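Minutes of the Residents' Meeting, Flolmont House

Held in the ground floor room in March, start at 18:30
Minutes written by: Romana Halás

1. Opening
The minutes of the last meeting were read and accepted with one correction. The invoice from Oltmanns was for 811 dollars and not for 881 dollars as I had written. I am sorry for this mistake.

2. Heating
Several residents reported that the radiators on the upper floors stay cold in the morning until nine. Oltmanns visited the boiler room in February and changed the pump, but the timer was left on the old setting. It was agreed that Oltmanns will be asked to come again and to set the timer to 5:30. The cost of this second visit should be included in the first invoice. If they do not agree to it, the matter comes back to the next meeting.

3. Cleaning of the stairs
The contract with Purnix ends in June. Two offers were on the table, one from Purnix and one from Vodham. Vodham is cheaper by 24 dollars a month, but their offer does not include the windows of the stairwell. There was a long discussion about whether the windows must be cleaned every month or only in spring and autumn. No decision was made. Vodham will be asked for a new offer with the windows, and both offers will be sent to all apartments before the next meeting.

4. Furniture and other things in the hallways
The insurance company has written again that the hallways and landings must stay free. Strollers may stand under the stairs on the ground floor. Shoe cabinets, coat racks and plant stands should be taken inside the apartments before the end of the month.

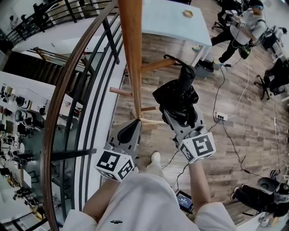

Romana Halás asked that her objection be written down: one month is too short for the residents who are away, and they should get a letter first. The meeting agreed with this. The letter will go out this week and the date is moved to the end of April.

5. Bicycle room
The lock is repaired. Residents who still have the old key can exchange it at apartment 2.

6. Other
The light at the back door goes off too early. It will be checked together with the heating timer.

End of the meeting: 20:10
Next meeting: in May, same room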